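Zokthorpe Cell Safety Working Group -- Minutes, Monday, 2:00 p.m.

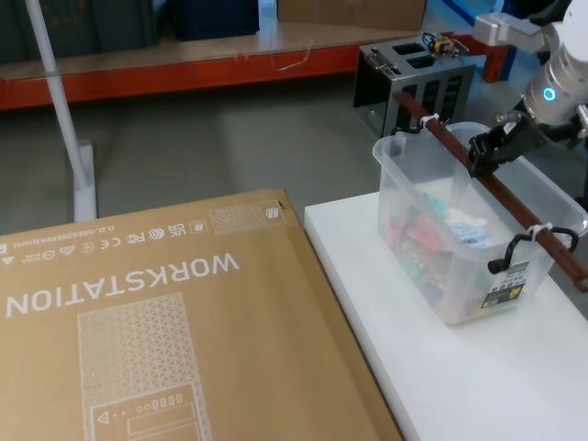

ITEM 4: HANDLING RULES

The group reviewed the draft rule on bins lifted by a rod. Where a rod is fixed across a bin with cable ties, both ties are to be checked before each shift -- a visual check only. Agreed.

Clerkix asked that packaging be kept off surfaces next to the work table. Deferred to March.

Clasar reported 196 grip faults in 3,000 cycles. Gripper pads will be inspected weekly. Jacobs to circulate revised wording for sections 2 and 4.

Meeting closed at 3:10 p.m.

Zokthorpe Working Group | Contact the secretary | Back to top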